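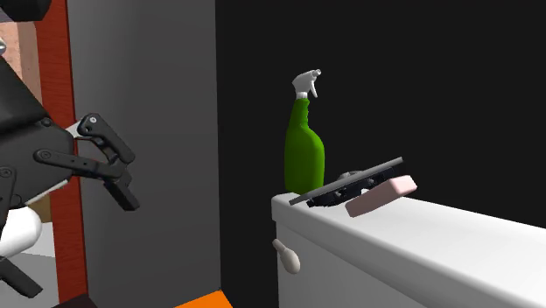

Holger Fagerlund told us he wore the Plendis through a full Thursday clinic and forgot it was on his head until he bent down to tie his shoe. We love hearing that! A headlight for looking into ears, noses and throats should stay out of your way, and comfort is where we put most of our work.

Plendis Clinic Headlight
By Gelent

The Plendis is a cordless LED headlight for exam rooms and minor procedures. The battery sits at the back of the band, so there's no cable running down your collar and no belt pack to unclip when you sit down. The lamp tilts with one finger (gloves are fine) and stays where you leave it.

You get a round, even spot with a soft edge, and it's lovely for tonsils and the back of the nose – places where a hot center and a dim ring make everything harder to read. Turn the front collar to go from a narrow beam to a wide one.

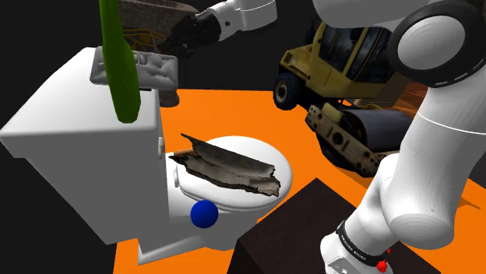

The battery runs for more than 10 hours on low and recharges on the small dock that comes in the box. We include two batteries with every headlight, so one can be charging while you work with the other. A small light on the band blinks when you have 30 minutes left, and the beam doesn't fade in the meantime.

Cleaning is easy. The brow pad pulls off and can be washed by hand with mild soap, and the band and lamp housing wipe down with ordinary clinic wipes. Please don't soak the lamp or put it in a sterilizer. 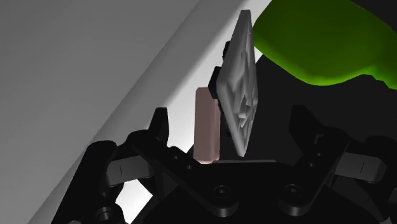
Light gray plate and pale pink block above the gripper, rendered view

In the box
Headlight with band
2 batteries
Charging dock and power cord
Spare brow pad
Soft carry case

Good to know
The band fits most adult heads, and the crown strap comes off if you prefer a single loop. If you wear loupes, ask for the Karam clip – it mounts the same lamp on your frames and takes the same batteries. Brow pads are also sold in packs of 40 for larger clinics.

Orders ship from our Vendville workshop. The next batch is due in September.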